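Frequently Asked Questions: Demonstration Collection at the Villanueva Site
Last revised Sunday, April 19, 2020

What is the purpose of the program?
The Puvow program gathers examples of everyday tabletop tasks performed on two-armed stations. Each example is recorded from start to finish and supplied to the Gilano learning group, which uses it to train control models. The site does not train models itself.
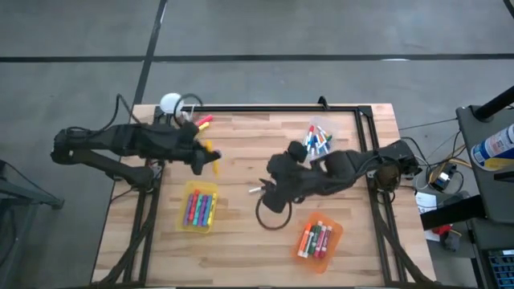
How are tasks chosen?
Tasks are issued in sets of 12, and each set is built on one family of objects. Operators should expect a set to cover both grasping and placing. Marker sets call for objects of differing thickness and differing containers. A station may hold thin markers in a clear plastic bag, thick ones in an orange tray and others side by side in a yellow tray, with a few left on the wood. Operators may not substitute objects from another set, even where the items look alike.

Does an operator need previous experience with robots?
No. New operators complete 17 hours of supervised practice before their recordings are accepted. Practice recordings are kept in a separate folder and are not delivered.

What counts as one example?
An example begins when both arms are at their starting positions and ends when the operator presses the stop pedal. Pauses are permitted. If an object leaves the table, the operator should stop, mark the recording as incomplete and begin again.

Are failed attempts discarded?
Not as a rule. A missed grasp followed by a successful one is useful to the learning group and should be left in the recording. Attempts that end in contact between the two arms are flagged for review – the operator should not delete them. 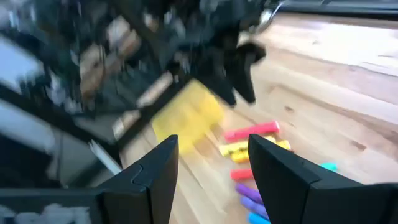
Reviewers examine flagged recordings within two working days. The operator receives a short written note stating whether the example was accepted, accepted in part or withdrawn.

Must the objects be returned to the same positions each time?
No. Positions should vary between examples. The Godeo task sheet gives a starting layout for the first example only, and later layouts are left to the operator.

How many examples are required?
The current target is 1275 accepted examples per station. Withdrawn recordings do not count toward the target.

Who may use the recordings?
Access is limited to program staff and the learning group. Outside requests must be made in writing and are considered each January.

Whom should I contact with further questions?
Please write to Maritza Restrepo, Collection Coordinator, and include the station number and the recording number where these apply.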